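Questions I get asked about the Drurnia

I've owned my Drurnia hatchback since it was nearly new and I seem to have become the person people email about it. So I've put the usual questions in one place. I'm an owner with a driveway and a socket set, so please treat it all as one person's experience!

Which engine should I look for?

I'd go for the 108 bhp petrol. The 87 bhp one is fine round town, but load it up with luggage and you'll be changing down on every motorway hill. Mine's the bigger engine and I've never once wished for less.

Are the 17 inch wheels worth having?

They look lovely, I'll give them that. I ran a set for a year and then went down a size, and the ride got so much better that I sold the big ones on the Mackay owners' forum (for £100, with one scuffed rim - my fault, a kerb in July).

Do I need the Zorent suspension kit?

Not unless you really want the car lower. It does sharpen up the steering, but my road has speed humps and I'd be wincing all the way home.

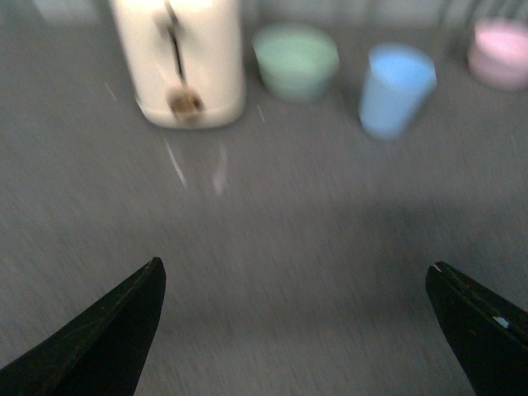 Dikon wrote in to say I'm being unfair on the kit, and that with the dampers on their softest setting it rides better than tired standard springs ever did. Fair point - my test drive was in a car set up very firm, so do try one for yourself before you take my word for it.

What goes wrong?

Rear wiper motors, mainly, and the boot release switch. Check both when you go to view one. Also listen for a knock from the front over rough ground, as the drop links wear out, though they're cheap and easy to swap.

Can I fit a roof box?

Yes, but only on the cars with the factory rails. The clamp-on bars marked my paint, so I've given up on those.

Last updated February 3, 2025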